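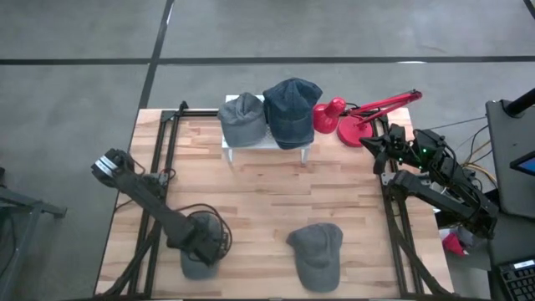

Genowefa Walczakによれば、包装の仕様は商品の仕様より遅く決まり、商品の仕様より早く変更を求められるものだという。この意見は、筆者らが聞き取りを行った小規模な包装会社の多くの担当者の意見と一致している。本節では、再封可能な袋を新しく採用する過程において、包装会社と依頼者の間でどのような情報が交換され、どのような情報が交換されなかったかを述べる。

4.1 対象とした取引

対象は、Bullgate社が受注した3件の取引である。Bullgate社はFlanleyに工場を持ち、乾燥食品、入浴用品および衣料小物のための袋を少量から製造している。3件のうち2件は既存の袋の変更であり、残りの1件は、Dusix社が菓子の販売を開始する際の新規の依頼であった。いずれの取引でも、見積もりの依頼から最初の納品までの電子メール、図面、試作品に付けられた指示書を閲覧する許可を得た。価格に関する部分は、先方の希望により閲覧の対象から除かれている。

最初の依頼の文面は、どの取引でも短かった。袋の外寸と印刷の色数は書かれていたが、充填の方法と、袋が開封された後に何回閉じられるかについては、記載がなかった。Bullgate社の営業担当であるTrinidad Estrellaは、この二つの情報が後から届くことを前提として日程を組んでいると説明した。彼女の日程表には、依頼者に質問を送る日が最初から記入されている。しかし、質問に対する回答がいつ届くかは予測が難しく、日程表の中では空欄のままになっていた。

4.2 開口部の仕様をめぐる認識の差

Dusix社の取引では、開口部の仕様が最も長く議論された。依頼者は「開けやすい袋」を求め、包装会社はこれを、切り込みの位置の問題として理解した。そのため最初の試作品では、切り込みが上端に近い位置に置かれ、チャックとの間に広い余白が残された。ところが依頼者の言う開けやすさとは、チャックを指で引き離すときの力のことであった。この差が明らかになったのは試作品が届いた後であり、切り込みの位置は元の図面に戻された。

筆者らは、この差を一方の不注意によるものとは考えない。「開けやすい」という語は、包装会社の社内では製袋の工程と結びついて使われ、依頼者の社内では顧客からの苦情と結びついて使われていた。同じ語が別の書類の中で別の意味を持っており、両者の書類を並べて読む機会は、試作の段階まで存在しなかった。

二回目の試作では、Zouと呼ばれるチャックが使用された。Zouは、Bullgate社が以前から在庫として持っていた部材であり、引き離しに必要な力が比較的小さい。一方で、粉状の内容物が溝に入ると閉まりにくくなるという弱点が、社内の記録に残されていた。Dusix社の菓子は表面に砂糖がまぶされているため、この弱点は無視できないものであった。Estrellaはこの点を電話で依頼者に伝えたが、電話の内容は指示書に記入されなかった。その結果、依頼者の側で担当者が交代した後、同じ質問が再び送られることになった。

図2　木の天板の上に積まれたデニム調の帽子

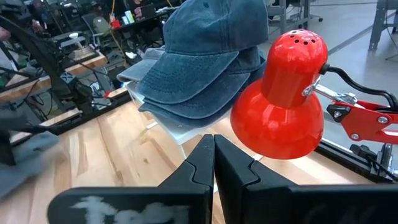
4.3 試作品の確認方法

試作品の確認は、両社で異なる方法により行われていた。Bullgate社では、200枚を一つの単位として製袋し、その中から抜き取ったものについて寸法と溶着部の強さを測定する。測定の結果は表の形で保存され、依頼者にも送付される。これに対してDusix社では、届いた袋を社員が数日間手元に置き、通常の業務の間に開閉して、気づいたことを自由に書く方法を取っていた。書かれた意見は、担当者が要約してからBullgate社に送られた。

この要約の段階で、いくつかの意見が失われている。例えば、ある社員は、袋を片手で持ったまま閉じることが難しいと書いていた。要約では、この意見は「閉じにくい」という短い表現にまとめられ、包装会社はこれを、溝に入った砂糖の問題として受け取った。元の意見が包装会社に届いたのは、11月に行われた打ち合わせの席であり、そのときには印刷用の版がすでに発注されていた。袋の幅を狭くすれば片手での操作は容易になるが、版を作り直す必要がある。両社は協議の上、幅を変更せず、底部の折り込みを浅くすることで対応した。
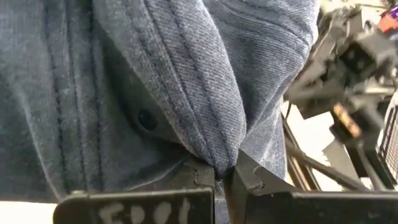

折り込みを浅くした場合、袋の自立性は低下する。Dusix社は店頭で袋を立てて並べる計画を持っていたため、この変更には営業部門から反対の意見が出された。最終的には、陳列用の箱に入れて並べることが決められ、箱の設計もBullgate社に依頼された。すなわち、開口部についての一つの意見が、底部の寸法の変更を経て、新しい箱の受注につながったことになる。このような経路は、見積もりの段階の書類からは読み取ることができない。

既存の袋を変更した2件の取引においても、規模は小さいが類似した経過が見られた。入浴用品の袋では、吊り下げ用の穴の位置を変更したことにより、裏面の表示の配置を見直すことになった。衣料小物の袋では、空気抜きの穴を追加する依頼があり、その位置が送り状の貼付位置と重なることが後から判明した。どちらの場合も、変更の依頼書には変更する部分だけが書かれ、その部分に隣接する要素は書かれていなかった。

4.4 記録の様式に関する考察

以上の取引から、筆者らは指示書の様式に注目する。Bullgate社の指示書には、寸法、材質、印刷に関する欄が詳しく設けられている。しかし、使用者の動作に関する欄はなく、備考の欄に任意で書かれるだけである。Walczakは、備考の欄は読まれるが引き継がれない、と指摘した。実際に、閲覧した指示書では、改訂版を作成するときに備考の内容が転記されていない例があった。

様式に欄を追加することは、一つの対応として考えられる。ただし、欄が増えると依頼者の記入の負担も増え、空欄のまま提出される可能性がある。Estrellaも、依頼者が記入できる欄の数には限りがあると述べ、動作に関する事項は最初の打ち合わせで聞き取り、包装会社の側で記入する方がよいという考えであった。この方法では、聞き取りを行う者の経験によって記録の内容が変わることが予想される。本研究の資料だけでは、どちらの方法が適切であるかを判断することはできない。次節では、依頼者の側の書類を用いて、この点をさらに検討する。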